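From: bench2 (Bravdale shared workshop)
To: arms-at-home list
Subject: Re: [arms-at-home] Table layout and gripper depth for a two-arm build
Date: October, 21:40

Replying in line, then a longer bit at the end.

> We are setting up two arms on one table in a shared workshop and keep
> going back and forth on where to put the bases. At the moment they are
> on opposite sides and the arms meet in the middle, which looks fine on
> paper, but the elbows foul each other on anything near the centre line.
> Did you mount yours on the same side?

Yes, same side, both bases along the back edge against the wall. We tried facing them first and had the same trouble as you. With both at the back, each arm has its own half and they share a strip in the middle. You lose some reach at the front corners. We gave up those corners for storage and have not missed them.

> Also, what do you use as a work surface? Ours is bare white laminate
> and the depth camera hates it.

A brown mat on top of the white table. It killed most of the glare. Get one with some grip on the underside or it will creep when a gripper pushes down on it. Ours cost less than the tape we had wasted on the previous attempt.

> Last one: are you using real kitchen things or printed stand-ins?

Real where we can, because the printed plates were too light and slid away before the fingers closed. Food is toy food. I would start with a mug tree and a plate rack, as both give you a clear yes or no at the end of a run.

Current state of the table:

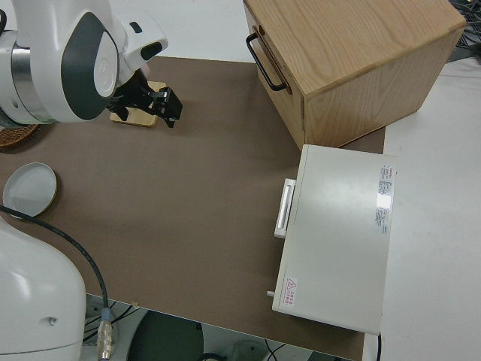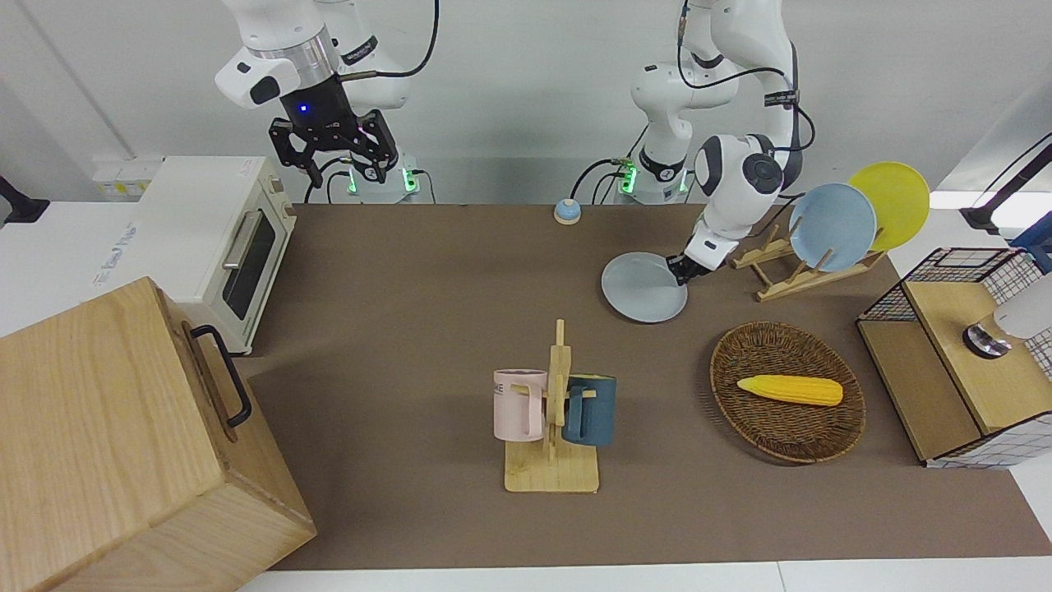
On gripper depth, which was in your other message. The Fivura planner assumes the fingertip is the tool point, and that is fine for blocks. For a plate held by the rim it is wrong, as you want the rim well inside the fingers or the plate swings when the wrist tilts. We moved the tool point back by 12 mm for plates only and left it alone for everything else. It is a line in the object file, so it does not touch the main config. Before that change the plate would go into the rack at a slant and catch on a dowel. Now it mostly goes in. The failures left are nearly all on the approach, when the wrist comes in too low and nudges the rack along the mat. I have not fixed that properly. A strip of double-sided tape under the rack is doing the job for now.

Speed: we run at 625 on the Semeniuk controller's scale, which goes much higher. Anything above that and the wrist overshoots when it is carrying something with weight out to one side. For empty moves you can go faster, but I stopped bothering with two profiles, as I kept forgetting which one was loaded.

Cables. Give each arm its own run back to the wall and leave a proper loop at the top joint. We had one pulled tight at full stretch and it took an evening to find, as the fault only showed up in one pose. Keep the spare length off the mat if you can. I say this with plenty still to tidy at our end.

Logging: we have 1,840 runs saved with the Lendex recorder, and the early ones are not much use because we moved furniture about without writing it down. If you do one thing from this message, mark the positions of the bases and the big boxes on the table with a pencil before you start recording. Pencil comes off laminate with a damp cloth.

I can send the object files for the plates and the mugs if they would help. They are written for the 2 series of the planner and will need the units changed if you are on the older one. The block file is not worth sending, it is just the default with the height altered.

One question back. Has anyone on the list got the gripper to report a slip on a glazed mug handle? Ours says the grip is good right up to the moment the mug is on the table. I have tried raising the current threshold and all that did was make it complain about the blocks.

bench2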